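July, late evening

Open day at Gralleck's works in Ziddale. Writing this up tonight while the details are still clear, as I have to give a short account of it at work and my notes from the day are mostly arrows.

Left home early and still got there after the first group had gone in. Parking was on the grass behind the loading bay. Signed in, was given a visitor badge and a pair of overshoes that did not fit over my boots, and was put with the second group.

The first part was a talk in the canteen. Slides, projector slightly too dim for the room. Gralleck make tooling for packing lines and have been looking at arm cells for short-run work, where a fixed machine would take longer to set up than the job lasts. The main claim was a changeover under 18 minutes from one product to the next, done by one person with no programming. They did not say what happens when the two products need different fingers. I wrote that down as a question and asked it later.

Then across the yard to the demonstration hall. Two cells running and a third with its guards off so that people could look at the wiring. The cable routing on the third was good: separate trunking for power and signal, strain relief at each joint, spare length at the wrist. Our own is worse and I took a sketch of theirs. The air supply was less tidy. One regulator was hard up against an upright, and I could not see how anyone would read the gauge without a mirror.

The first cell was a Renik arm doing a plain transfer from a tray to a conveyor. Quick, but there was nothing to learn from it. Every part arrived in the same place at the same angle, and the arm could have done it blind. I watched a few cycles for the noise. It was quiet enough to talk over at normal volume, with a slight whine on the return stroke when it slowed down.

The second cell was the one I had gone for. It works on a bench top and uses a camera at the wrist to find whatever has been put down, with no fixture. The bench is divided up with blue tape, and the operator uses the squares to place things for each trial so that results from different positions can be compared. I stayed there for most of an hour while the rest of the group went round the stores.

The engineer running it was willing to go slowly. The speed was turned down and the wrist view was up on a monitor at the side, so the approach could be followed from both ends.
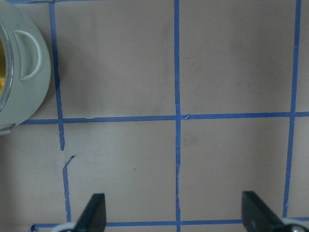

The point I kept coming back to was the distance at which the arm commits. Up to a certain height it keeps correcting from the camera. Below that it stops looking and finishes the move on the last position it worked out. The engineer said the changeover height is set by hand for each type of object and that most of their time goes into getting it right. Set it too high and any error in the estimate is carried all the way down. Set it too low and the target can slide out of view before the arm has finished using it.

I asked about containers in particular. A round side gives the fingers very little to settle against, and a handle gives them something but only from one direction. Their approach is to look for the handle first and fall back to gripping the body if there is no clear route to it. The fallback was said to be slower by design, with a second look from a higher position before closing.

Clear plastic came up as well. A see-through rim or lid is hard for the camera because it picks up whatever is behind it, and the software may put the edge in the wrong place. They get round this by ignoring the top of the container and working from the opaque part of the wall. I thought that was sensible. We lost most of last winter trying to detect clear edges directly, and working from the body would have saved us the trouble.

I also asked how they keep the position of the bench known to the arm. I had assumed the tape was used for this, but it is only a guide for the person setting out. The arm has its own calibration, done with a printed board at the start of each shift and again after any knock. The tape gets replaced when it is too worn to be useful. Someone in the group wanted to know the accuracy of the squares and was told, correctly, that it does not matter.

Figures, as given to me and not checked:

Trials per object before they accept a setting: 200
Objects in the current test set: 13
Cycles between finger pad inspections: 2000

The last of these seems generous for anything with a rough surface. I said so. The answer was that the pads are inspected earlier if the grip force starts to drift, which is reasonable provided someone is watching the force. I did not see it on either of the screens, though it may have been on another page.

On my question about different fingers, the answer was that changing them is not included in the changeover time. I expected as much. The fingers come off with two screws each, and the arm then has to be told which pair is fitted. There is no sensor for this. If the wrong pair is selected the arm will close to the wrong width and carry on. I would want an interlock, or at the least a coded connector, before letting it near a night shift.

Tea at half past three. The Carretero stand was in the same room, showing grippers only, on a table with samples that could be handled. I spent some time with the parallel type. No play that I could feel in the slides, fingers easy to remove, the body heavier than I would like for a small arm. The stand had no data sheets left, and I put my address on the list for one to be sent.

Went back to the second cell for a last look before leaving. A larger crowd by then and the speed had been put up, which made it more interesting to watch and harder to follow. I could see the monitor but could not get near the bench.

For our own work:

Try the body-first method on the clear tubs. Use the existing camera and do not buy anything yet.

Log the height at which the correction stops. At present it is buried in a settings file and differs between our two arms for no reason I can find.

Mark out our bench in squares. Tape will do. Number them on paper and keep the sheet with the log.

Ask Gralleck for a price on the cell without the arm. They seemed open to it.

Move the spare calibration board out of the drawer with the hand tools, where it is getting scratched.

Drive home slow, roadworks the whole way down from Ziddale and one lane closed at the bridge. The overshoes are still in my coat pocket and will have to be posted back with the badge.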